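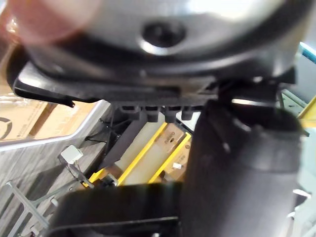
Zudodberg Shared Workshop — Equipment and Benches Meeting
Minutes, Sat 28 August

Present: Frauke Kasten (chair), Elibariki Shemweta, Nafula Waweru, Erick Athumani (minutes)
Apologies: Esther Nyanda

1. Previous minutes
Accepted with one correction. Item 4 should read "drill press vice", not "drill press device".

2. State of the main bench
F. Kasten reported that the main bench is being used for storage between sessions. Cardboard boxes are staying on the bench top after parts have been unpacked, and work is being done in whatever space is left in front of them. E. Shemweta noted that small moulded parts are hard to find against a cluttered background, black plastic in particular. He asked for a light-coloured mat at the working end.
N. Waweru did not support a full-width mat. It would have to be lifted each time the vice is moved. A half-width mat was agreed.
Boxes kept for returns are to go on the lower shelf, flattened where the supplier permits, with the order number facing out. Unlabelled boxes will go to recycling at the end of each month.
Action: N. Waweru to buy mat, limit $200. E. Athumani to label lower shelf.

3. Plastic housings and clips
Discussion of housings with moulded clips along the underside. The present practice of resting a housing on its clips while the upper part is fitted was considered poor. The load goes into the tabs, and a tab that has whitened at the root should be treated as failed even if it still holds.
Agreed procedure: support the housing under the lip and keep the clips clear of the bench. Offer the part up square and press evenly. No levering with screwdrivers. Plastic spudgers are in the second drawer.
E. Shemweta asked whether silicone spray may be used on tight clips. Deferred until the data sheet for the Hemanen spray has been read. The sheet on file is for the older formula.
Action: E. Shemweta to obtain current sheet.

4. Parts order
The Protenlow quotation came to $378 including freight. It covers replacement clips, two bench lamps and assorted fasteners. N. Waweru queried the freight component — it was charged twice on the last order and credited only after a phone call. Approved subject to a corrected quotation.
Zúñiga has discontinued the grey knob caps. Remaining stock to be kept for repairs to existing units. No substitute was proposed.
Action: F. Kasten to contact Protenlow.

5. Lighting
The left side of the bench is adequately lit. The right side falls in shadow when anyone leans over it. One new lamp to be clamped at the right rear corner, the other held until the power board has been tested and tagged. The current tag expires in October.

6. Other business
E. Athumani asked that aluminium offcuts be kept out of the general rubbish bin. Agreed. A separate tub will be placed beside the bandsaw.
E. Nyanda had sent a note asking for the torque driver to be returned to its case after use. Noted.

Meeting closed 11:40 am. Next meeting to be set once the corrected quotation is received.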